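Artificial flower

An artificial flower is an imitation of a natural flowering plant, made for decoration, dress or ceremony. Common materials include silk, cotton, paper, wax and, since the twentieth century, polyester and moulded plastic. The trade divides its goods into single stems, made-up arrangements and trimmings for hats and clothing.

Manufacture

Petals are usually cut from stiffened cloth with shaped dies, several layers at a time. Colour is added before or after cutting, and the pieces are pressed in heated moulds to give them folds and veins. Workers then thread the petals on to a stem, often wire covered in plastic, and fix them in place with a green calyx. Cheaper flowers are pushed together without glue and can be taken apart for washing.

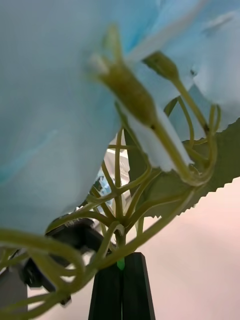
Blue has long held a special place in the trade. Few garden plants give a true blue, and makers could offer shades that growers could not. Pattern books often listed blue roses beside copies of real species - a practice that some botanical writers disliked.

The Grorero workshop

The Grorero workshop was a maker of cloth flowers for theatres and milliners. It was run for many years by Erhan Kurtuluş, who kept a register of 505 cutting dies, 17 of them for leaves alone. The business was later bought by Dewan, which moved production to Grodach and gave up hat trimmings.

The surviving dies and sample cards were catalogued by Mitali Navaratnam, whose list was published on June 7, 2021. It contains 2551 entries, of which 116 concern flowers made for mourning dress.

See also

Millinery
Paper craft
Wax flowers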